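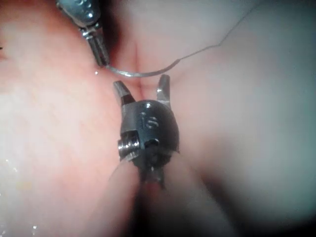 Foro Outdoor Notice Board by Clikwood

If your town is anything like ours, half the local news still travels by notice board — council agendas, road closures, the lost cat, the pancake supper — and we think all of it deserves a dry, well-lit home. The Foro has two locking doors, a cork back that takes pins year after year, and a header panel where we'll letter the name of your park, library or village hall at no extra charge.

Tullio Rinaldi drew up the first one for his own neighborhood association, and he still looks over every header before it goes out (so do send us your accents and unusual spellings, he loves getting them right!).
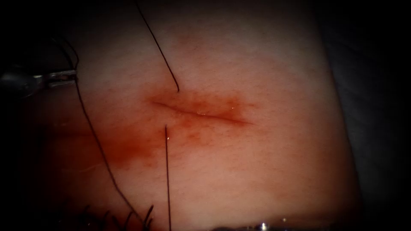 The posts are sold separately, and you'll want to set them in concrete and give it a couple of days before hanging the cabinet. Two people can manage the lifting comfortably.

Doors: 2, keyed alike
Capacity: 40 letter-size sheets
Price: $1,706, posts $400 the pair
Delivery: within the lower 48 states

Not sure about wall or post mounting? Ask for Kinga Farkas, who is happy to talk it through with you.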